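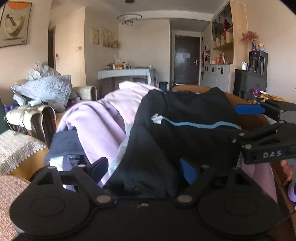

The Plurker is a flat storage bag for clothes you want out of the way until the weather changes. It comes from Badbridge, who have made tent bags and boat covers for years, and it has the same tough feel, with a zipper that runs around three sides so the whole lid lifts back. It is made for the big seasonal swap, when a heap of clothing like this one has to go somewhere and the closet is already full. You can lay everything in, press down with your forearms, and zip from the back corner forward - the lid has enough give that you never have to fight it.

I love the shape of it! Most under-bed bags are either so tall they catch on the bed rail or so floppy that you end up on your stomach with a broom handle trying to get them back out. This one is 6 inches high with a stiff strip along the front edge, and there's a wide webbing handle on each short side as well as one in front, so it slides out whichever way your bed faces. The base is a coated canvas that wipes clean, and the lid is a tight mesh that lets the clothes breathe.

Sizes and colors

There are two sizes. The regular holds 100 liters and the long holds 200, which is a lot of sweaters (and a heavy thing to carry upstairs, so fill it where it's going to live). Both come in Skerko green or plain gray. The long one has a divider that attaches with hook-and-loop tape and can be left out completely if you want to store a comforter.

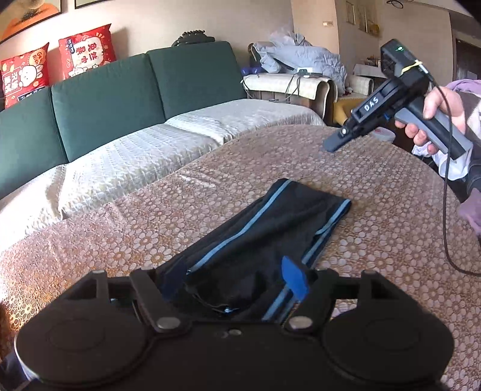 How you fold makes more difference to the fit than how hard you squash. Nobuhle Hlongwane, who designed the bag, lays pants in lengthwise and lets the zipper side sit over the thinnest part of the stack. Track pants are the easiest of the lot: fold them long and flat on the bed, like the dark pair with the light blue piping on the flowered bedspread, and turn the far end over so it makes a neat rectangle. Drawstrings should be tucked inside the waistband, as a loose cord will find the zipper sooner or later. Jeans do better at the bottom, and anything knitted goes on top, right under the mesh.

Care

Shake it out over the yard in October when you change over, and wipe the base with warm water and a drop of dish soap. Leave it open until it has dried all the way through. The bag can't go in the washing machine, but the divider can.

What comes with it

Each bag ships with the divider (long size only), two blank card labels for the window pocket, and a spare zipper pull. The Zulu cedar blocks shown in last year's catalog are sold separately now. They fit the small inside pocket, two to a bag, and they smell wonderful.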